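Ticket 3826 - Joseck cell, gripper drops out mid-place
Opened by: Rafsan Wickramasinghe
Status: monitoring

Log, 2018-04-05: Protective stop again on the drive bay step, fault 817, same as in February. Three stops this morning, all on the way down into the tower. Great news though - it's repeatable now! 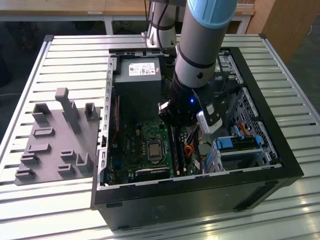
Arm over the drive bay, part in the gripper, side panel off.

Callum Whitlock reseated the wrist connector and slowed the approach. Ran the Oda program through lunch with no 817. Really chuffed with that! Leaving the ticket open until Hurkasville have checked the spare cable.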